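Frozen shoulder, month five: injection or sit it out?

**kettleside**
January 8, 2026

Right shoulder, right-handed, naturally. It started as a twinge when I reached for the seatbelt in August and by the clocks going back I couldn't get my hand to my back pocket. GP said tendon, physio said frozen shoulder, and the X-ray said nothing at all, so I'm going with the physio.

Where I am now: arm goes up to a bit below shoulder height at the front, out to the side less than that, and turning it outwards is a joke. If I tuck my elbow in and try to swing my hand away from my belly it goes a few degrees and stops as if it's hit a door. The physio does it for me and it stops at exactly the same place, which seemed to please her.

Pain at rest is better than it was in the autumn. Pain when I forget and grab something is spectacular. I caught a falling jar of chutney last week and had to go and stand in the garden.

I've been offered a steroid injection in February. The alternative is more physio and patience, and I've had 3 appointments of the one and am clean out of the other. Has anyone had the injection this far in? Did it do anything, or is it a fancy way of passing the time until it gets better by itself?

Re: Frozen shoulder, month five

**Sang Tôn**

I had both, left in my forties and then the right a few years later, as though it had been feeling left out.

Left shoulder: injection early, when it was still howling at night. Slept that same week for the first time in ages. Right shoulder: injection late, when it was stiff but fairly quiet. Did next to nothing that I could tell. The doctor at the second one did warn me. He said the steroid is for the pain and the angry stage, and a stiff shoulder that's stopped shouting has less for it to work on.

So my question back to you is what the nights are like. If you're still waking up, have it. If you're sleeping, I'd spend the effort on stretching.

Re: Frozen shoulder, month five

**kettleside**

Nights are mixed. I can't lie on it at all. On my back with a pillow under the elbow I get a decent run, then I roll over in my sleep and we all find out about it. Have moved into the other room by popular request.

Re: Frozen shoulder, month five

**oldgoalie_57**

Don't bother with any of it. Mine went by itself in two years. Never saw anybody. Painted the whole outside of the house left-handed and you can hardly tell except by looking.

Re: Frozen shoulder, month five

**marrowfat**

Two years is a long time to be unable to do up your own bra, oldgoalie. Not everyone's shoulder has the same duties.

I also don't think "it went by itself" is the whole story for everybody. I had mine at fifty-one and I still can't get that hand as far up my back as the other. It doesn't stop me doing anything much, but I'd have liked somebody to tell me at the start that "it gets better" can mean "it gets mostly better". My physio measured it at the end and we both looked at the number and agreed to call it a day.

Re: Frozen shoulder, month five

**oldgoalie_57**

I've never tried to reach up my back so it may well be stuck for all I know. Happy as I am.

Re: Frozen shoulder, month five

**Tùng Phan**

I work in a physio department (assistant, not a physio, so take this at the right price). A few things I hear explained every day:

The joint sits in a sort of loose bag, the capsule. In frozen shoulder the bag gets inflamed, then thickens and tightens. That's why it won't move even when somebody else moves it for you. With a sore tendon another person can usually move the arm further than you can. So the door your physio ran into is a clue, and I'd guess that's why she was pleased.

People talk about freezing, frozen and thawing as if there's a bell between them. There isn't. You can be stiff and sore together for months.

If you've got diabetes or a thyroid problem, say so, even if nobody asks. Both turn up a lot alongside this, and with diabetes a steroid jab can push your sugars up for a while, so they need to know before.

And the usual: if it came on after a fall, or you've got a fever, a hot red joint, a lump, numbness down the arm, or weight going for no reason, that's a call to the doctor and not a thread.

Re: Frozen shoulder, month five

**kettleside**

Thank you, useful. Bloods were done, thyroid fine, sugar "fine for now", said in the voice people use about a roof.

Re: Frozen shoulder, month five

**pennyfarthing**

Nobody has said hydrodilatation so I'll say it, having finally learned to spell it. They put a good squirt of salt water and steroid and local anaesthetic into the joint under a scanner, to stretch the bag from inside. I had it at Lerura, the private place behind the station in Cludow. It cost me £900 and I begrudged every pound until I put a plate back on the top shelf.

It was uncomfortable, a big tight ache, and over in less time than it took me to park. I went from useless to about two-thirds of normal over the next few weeks, doing the exercises like a woman possessed.

Re: Frozen shoulder, month five

**marrowfat**

Glad it worked, but I had the same thing done on the NHS and felt no different from my friend who had the ordinary jab. And you can't know the exercises weren't doing the lifting. £900 would make me do exercises too.

Re: Frozen shoulder, month five

**pennyfarthing**

That's a fair hit. All I can say is I'd been doing the same exercises for months before with nothing to show for it. But yes, I may have tried harder once I'd paid for the privilege.

Re: Frozen shoulder, month five

**Sang Tôn**

I'd be on marrowfat's side for the money and pennyfarthing's for the result, if that's allowed. What I would say is ask your own place first. Mine did it at the hospital and I'd never have known if I hadn't asked. There was a wait, but there's a wait for everything, and the shoulder isn't going anywhere. That is rather its whole trouble.

Re: Frozen shoulder, month five

**brackenhill**

Heat. I use a Sarkora wheat bag before stretching and it makes the difference between doing them and swearing at them. Also get yourself a Shakya pulley thing that hooks over the door. Twenty-odd quid. I did mine during the news.

Re: Frozen shoulder, month five

**oldgoalie_57**

A bit of washing line over the door does the same for nothing.

Re: Frozen shoulder, month five

**brackenhill**

And when it comes off the door and clips you on the ear, that's free as well.

Re: Frozen shoulder, month five

**Tùng Phan**

Either's all right if the door is shut and you're facing the right way. Be a bit careful with pulleys while it's still very painful, though. Hauling a hot shoulder up to the ceiling tends to earn you a bad night. The rule they give out where I am: a stretch can be uncomfortable, but it should have settled down again fairly soon after. If it's still grumbling the next day, do less.

Little and often beats one heroic go on a Sunday night. Sorry, but it's true of most of the things we see.

Re: Frozen shoulder, month five

**kettleside**

All right. Reporting back on the current regime, so somebody can tell me what's wrong with it.

Pendulums: lean over, good hand on something solid, let the bad arm hang and swing it in small circles. I feel like a broken clock but it's the only one that's pleasant.

Stick: on my back, broom handle in both hands, elbows in, good arm pushes the bad one outwards. This is the one I skip. I'm told that means it's the one I need.

Wall walk: fingers up the wall like a spider with somewhere to be. I put a pencil mark at the highest point. In 23 days it's crept up by the width of my thumb.

Table slide: sit down, hand on a tea towel, slide it forward and lean after it. Suits me, as it's mostly sitting.

I was also given a 500 g weight for the pendulums and have been using a bag of lentils.

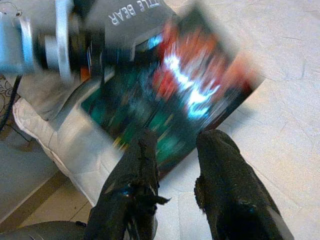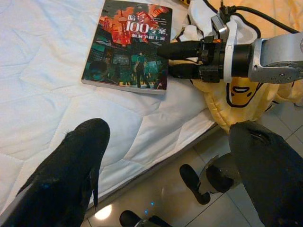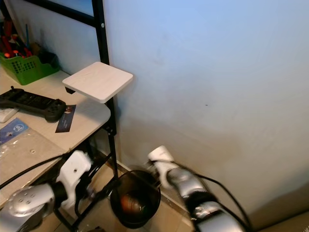
Re: Frozen shoulder, month five

**marrowfat**

A thumb's width in that time is better than I managed. Do the stick one first, before you've had time to think up an excuse. I used to do it before my tea as I knew I wouldn't after.

Re: Frozen shoulder, month five

**Sang Tôn**

Agreed on the stick. The outward turn was the last thing to come back on both of mine, and the one I missed most. You don't know how much you use it until you try to put on a coat. Bad arm in first, by the way, and out last.

For sleeping, a pillow hugged in front when you're on the good side stops the bad arm flopping across. It isn't dignified.

Re: Frozen shoulder, month five

**kettleside**

Coat advice tested in the hall and it works. I have been putting coats on wrong since August.

I've rung the clinic and kept the February slot. I asked about the salt water version as well and the receptionist said she'd "pop a note on", so we'll see who reads it. If I'm sleeping properly by then I'll ask whether there's much point in the jab, and if I'm not I'll have it and be grateful.

Re: Frozen shoulder, month five

**oldgoalie_57**

Just tried reaching up my back. Can't do it on either side. What does that mean?

Re: Frozen shoulder, month five

**Tùng Phan**

Could be all sorts, and plenty of people are simply stiff there. If it doesn't hurt and it's the same on both sides I wouldn't lose sleep. Mention it next time you're at the doctor's.

Re: Frozen shoulder, month five

**marrowfat**

He's never been to the doctor's. See above.

Contact the moderators | Posts are members' own views and no substitute for medical advice | © Stiff Joints Forum | Back to top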